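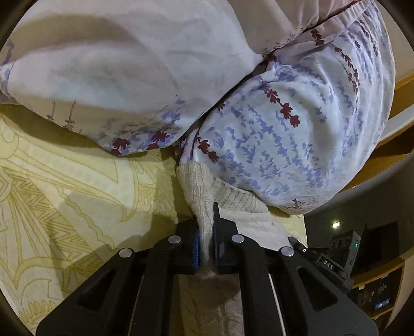

Slide 1: Cream ribbed knit, printed cloth, yellow sheet

Hi everybody, thanks for coming to the small room! I know the big hall has free coffee. I'm going to talk for 20 minutes about selling personalized baby blankets, mostly about names, because names are where I have made nearly all of my expensive mistakes.

Quick background (keep it short, I always ramble at this part). I started Urnell in June a few years back with one embroidery machine in the spare bedroom. We do blankets, bibs and little bags, all stitched with a name and sometimes a birth date. Last season we shipped 103 blankets through the Villanueva shop alone, and I could tell you the spelling of most of them.

Slide 2: The order form

Ask for the name twice. Please, if you take one thing home, take that. Our old form had a single box, and people typed into it on their phones with a baby on one arm. We got "Oliva" for Olivia, we got names with a phone number stuck on the end, and once we got "same as last time" from a brand new customer. Now there are two boxes and they have to match. Returns for spelling went from 60 in a year down to 5.

(Pause here, somebody usually asks about accents.)

Accents! My friend Czesław Głowacki ordered a blanket for his niece and very kindly gave me his own name as a test. The font we were using had no ł at all. It just left a gap, so the sample read "Czes aw G owacki", and he still has it on his couch. I switched to the Rinuvon lettering set after that – it covers Polish, Spanish and Vietnamese, and I only had to redraw two letters by hand.

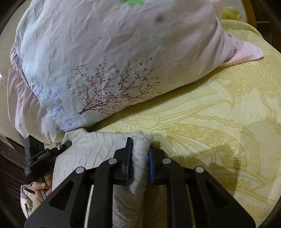 Slide 3: Branch print and small periwinkle flowers

Thread color next. Parents pick the thread from a little square on a screen, and then the blanket arrives and the yellow is a different yellow. I used to argue about this in emails. These days I mail a card with real thread ends on it to anyone who asks, and the stamp costs me less than a remake does. Brastar, the shop two doors down from us, does the same with ribbon and they swear by it.

Slide 4: Gift orders

Grandparents are my favorite customers and also the ones who order before the name is final. We hold those now. They pay, they get a nice card to wrap, and we stitch when the parents confirm. Show the card here and pass it around – remember to get it back this time!

Prices are on the handout. Questions, and then I think they need the room.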